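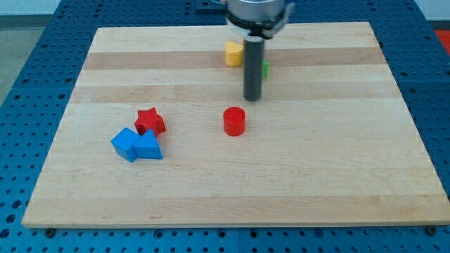

Ticket: Cell 2, rod tip stopping short of blocks after shift change
Site: Visser, Flatham building
Opened by: Wanda Whitlock
Assigned to: Timo Janssen
Opened: 19/11/2025
Priority: Normal
Status: Closed

Wanda Whitlock
Cell 2 pauses on the sort job with "target not reached". It did this all morning on the early shift. I clear it from the panel and it runs a while, then pauses again. Night shift says they had no trouble. Jeanine has been sorting by hand at the next bench so packing doesn't run out.

Timo Janssen
Which job is loaded, and did anyone move the board?

Wanda Whitlock
Mixed shapes, the 78 set. The board was taken off for cleaning at the end of nights. I don't know who put it back.

Timo Janssen
Pulled the log from Planbridge. 30 pauses in the last 1,000 moves, all of them on the far half of the board. None on the near half. Camera check passes. Suspect the board is sitting slightly turned. Please run the board alignment from the service menu before the next batch.

Wanda Whitlock
I don't have the service menu on my login. None of the operators do since September. We used to do this ourselves.

Timo Janssen
Confirmed, operator logins lost it with the Trurden update. Ran the alignment remotely with Wanda standing at the stop button. Board was off by a small angle. Saved new position and ran 100 moves at half speed, no pauses. Back to full speed.

Jeanine Cuypers
Adding this here because I was told to. When the cell stops, the hand sorting still gets booked as cell time, so my count for the day looks like nothing. Can it be booked separately?

Jolien Postma
Yes. Use code "manual cover" from now on. I will correct today's hours. Operators on both shifts get the alignment step back once they have done the short training with Timo. Ward to add "align board" to the cleaning sheet.

Ward Bakker
Cleaning sheet updated, printed copy is at the cell.

Timo Janssen
No pauses overnight. Login change is tracked in its own ticket. Closing.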